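Ideas > Kitchens > Drawers and Hardware

Are Soft-Close Drawers Worth the Money?

7 May 2019
77 shares | 5 comments

Every kitchen brochure I have picked up in the last year promises soft-close drawers, usually on the first page and in large type. I wanted to know what a person who repairs kitchens thinks of them, so I spent a morning with the owner of Lemura, a small cabinet repair business in Voser. She has been fixing other people's drawers for a long time and she agreed to talk as long as I kept her name out of it.

"People ask me which brand closes the quietest," she said. "I ask them what they keep in the drawer. They look at me like I changed the subject."

She hadn't changed it. A drawer for dish towels and a drawer for cast iron pans have very little in common, and yet most kitchens are sold with the same slide under both.
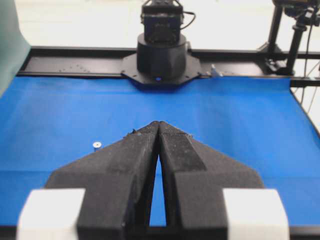

What the salesman leaves out

I had brought along a quote from Costomano, a showroom that wanted an extra $1,000 to upgrade the slides in a medium-sized kitchen. She read it twice and gave it back.

"It doesn't say what the slide can carry," she said. "It says 'premium.' Premium is not a weight."

I asked whether the more expensive ones last longer. Sometimes, she said, and she wouldn't go further than that. In her experience the damper tends to quit before the slide does, and when it quits the drawer still opens and closes. It just bangs the way drawers always did. Some dampers can be swapped on their own. With others you have to replace the whole slide, and you should find out which kind you're getting before you sign.

She was also doubtful about the lifetime guarantee on my quote. "Whose lifetime? Read the back page. If it leaves out labor, you are going to be paying me."
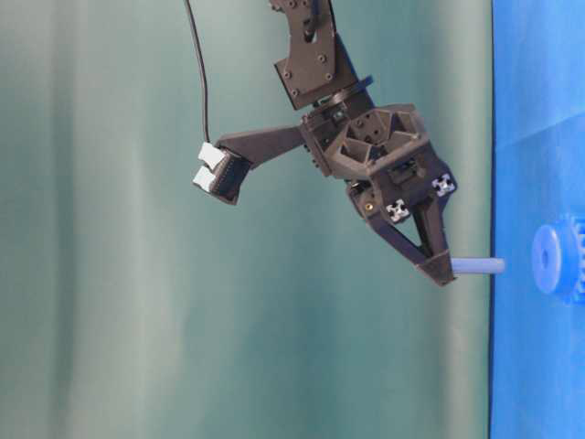

Full extension, and is it needed?

On this one she was kinder than I expected. A full extension slide lets the whole drawer come out past the cabinet, so you can see what has been hiding at the back. She has these in her own kitchen, in 2 drawers, and plain ones everywhere else.

"Deep drawers, yes. The one with the tape and the dead batteries, no."

I said the showroom had told me mixing slides would hurt the resale value of the house. She laughed at that for a while. I have since looked for any buyer who checks the slides in the junk drawer and haven't found one. 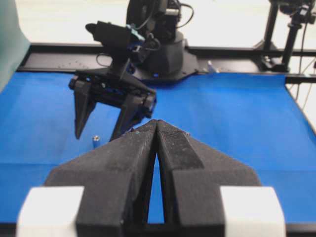
Then there is the matter of handles, where I have doubts of my own. Matte black is on every display this spring, and the Garrido range I was shown comes in hardly anything else. It looks good under showroom lights. But a dark, flat finish gives pale dust nowhere to hide, and you can see it on the black gripper fingers in the photo, with those tiny white flecks sitting on the tips. Picture that on a row of drawer pulls next to a flour bin. The owner of Lemura prefers brushed steel and says so to everyone who asks, though she admits few of them listen.

"They have already picked the black ones," she said. "They want me to say it's fine. It's fine. Buy a cloth."

Her advice on spending was plain enough. Put the good slides under the pots and the plates.
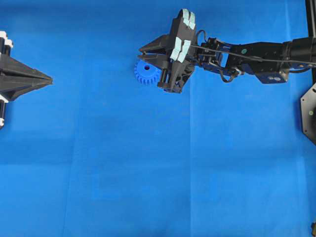
Leave the rest alone until something breaks. If the cabinet box itself is out of square, no slide will save it, and she has seen new soft-close hardware screwed into cabinets that were leaning like a fence after a storm. A drawer in a crooked box will rub, and the owner will blame the hardware.

I asked if there was anything in the newer products that impressed her. She thought about it and mentioned the push-to-open kind, which needs no handle, and then took it back almost at once.

"You lean on it with your hip and it opens. In March I pulled out a whole set of those and put handles on. The customer had paid extra for no handles."

I still haven't signed the quote. I did write back to Costomano to ask for the load rating on each slide and whether the dampers come off separately. The reply said the hardware was premium.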